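Write the rules for the gripper, then for the arm

Most of the written rules I am handed when I visit a site with small robot arms are about the arm.
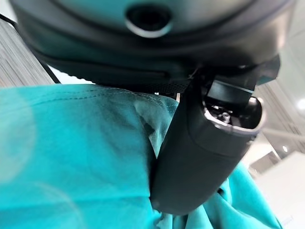

They set out how fast it may move, how far it may reach, where a person may stand and who holds the key. These are good rules and I would not drop any of them. But the arm is seldom what touches the work. The gripper touches the work, and in most of the rule books I read it gets a line or two near the back, usually something like "check gripper before use".

I think that is the wrong way round, and it matters most where the robot handles cloth. A box or a bottle keeps its shape. Cloth folds, bunches up under a fingertip and slides into any gap it can find. A finger that has never marked a carton can pull a thread in a hem on its first day. The gap between finger and housing, the head of a small screw, the lip of an open shell: all of these are places where fabric can catch, and a general check will miss them because the person doing it has not been told where to look.

Two years ago I helped Bakelholm rewrite the working rules for their textile bench. The old set ran to 42 pages. The gripper had half a page, and most of that was the supplier's address. We did not make the document longer. We took out what repeated the arm maker's own manual and used the space for the parts that meet the cloth.

The new rules ask for a finger check at the start of each shift, with the power isolated. The person doing it looks at the inner face and the tip of each finger, feels along every edge with a scrap of thin cloth, and looks into any opening where a fastener can be seen. If the scrap snags, the finger comes off. It is not filed down on the bench, and it is not put back "until Thursday", which was the old habit. There is a spare set in a labelled drawer and fitting it is a short job.

Octavio Gallardo, who ran the floor at Bakelholm then, argued against that last part. His view was that a skilled fitter can tell a harmless burr from a bad one and should be trusted to do so. I have a lot of time for that view. I have also read the defect sheets, and the trouble came on shifts where the skilled fitter was elsewhere and somebody else made the call. A rule has to work for the person who is there. We left it in, and added that a fitter may pass a finger for use if they sign for it by name. Octavio thought that was fair.

The second thing I would put in every set of rules concerns the camera. Where one is mounted at the wrist it sees the fingers from very close, and a good deal of its view may be taken up by the robot's own body. People who write rules in an office tend to assume the camera sees what they would see if they leaned over the bench. It does not. Before anyone writes "the operator shall confirm the grasp on screen", they should sit at the screen and find out whether the grasp can be confirmed there. At Vasgate it could not, for one of the two fingers, and the rule had been signed off every day regardless. I don't blame the operators. They were asked to tick a box and they ticked it.

Shiny parts deserve a mention as well. Bright metal and glossy covers throw glints, and reflections of a coloured cloth can show up on a dark housing. If software is judging where the fabric ends, the rules should say what lighting the bench was set up under and who may change it. A desk lamp brought in on a dark January afternoon counts as a change.

The usual objection is cost. More checks mean more minutes, and a line manager has to find them. The finger check takes 5 minutes if done properly and 90 seconds if done badly. I would rather see it written down as five and planned for than have it squeezed in before the first tea break. Sites that say they cannot spare the time can generally find it for rework.

There is a fair worry that detailed rules go out of date. They do. So put the finger type at the top of the page, and make the page void when the finger changes. Ďurica do this already, on a single sheet fixed beside the cell, and their people do read it.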